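How I practice a simple interrupted stitch at home

I put off practicing sutures for most of my first year because I thought I needed a fancy kit. A chicken thigh from the grocery store works great (skin on, please!), and so does a pig's foot if your butcher has one.

Pat the skin with a paper towel and pin it to a foam board so it can't slide. Make one straight cut with a scalpel, just through the skin. Keep it short — you'll want room for a second try.

Now load the needle. Grab it a bit past the middle, farther from the point, with the very tips of the jaws. My old instructor, Nadhirah Majimbun, would tap my knuckles every time I grabbed it right at the end, and yes, I bent plenty of needles that way.

Go in with the point straight down, at 90 degrees to the skin. Then roll your wrist and let the curve do the work. If you push forward, you'll tear the edge. Come up the same distance on the other side, pull through, leave a short tail and tie.

I did 14 stitches a night for most of August, and my spacing was still awful until the second week.
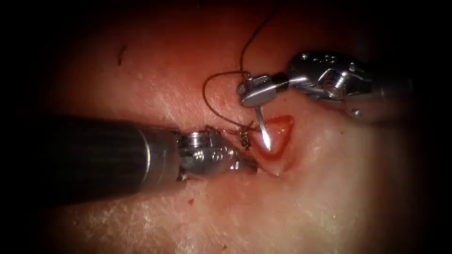
Go slow on the first bite and the rest of the row gets a lot easier. Bag the meat when you're done, scrub the board and don't even think about cooking it!

Comments

Severyn Melnychuk: Pig's foot all the way. Chicken skin rips on me.

Jeteo: What size thread do you use?

Get new posts by email. You can unsubscribe any time.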